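3.2 Board material and surface finish

Home cooks in the Allmont survey owned wooden boards more often than plastic ones, and maple was the wood they named most. We therefore limited the wear tests to maple. Boards were bought in a single lot in May and stored flat in a closed room for 7 days before the first measurement. Half were oiled with a food-grade mineral oil, and the rest were left bare.

Grain direction matters for how a board takes up water. A board cut along the grain swells mostly across its width – the length hardly changes – so we recorded both directions separately (Figure 2). 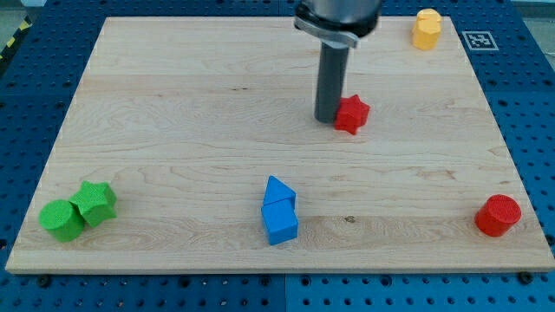
Figure 2. Light maple board with visible grain lines, on a blue perforated platform.

Each board went through 400 wash cycles, with a pause to dry after every cycle. Width, length and weight were taken at the start and at the end. Bare boards gained more width than oiled boards, and most of that gain came early in the test. Cupping was seen in both groups. We did not test end-grain boards, which Radonjić treats as a separate class – their glue lines open in a different way and would need a longer drying time.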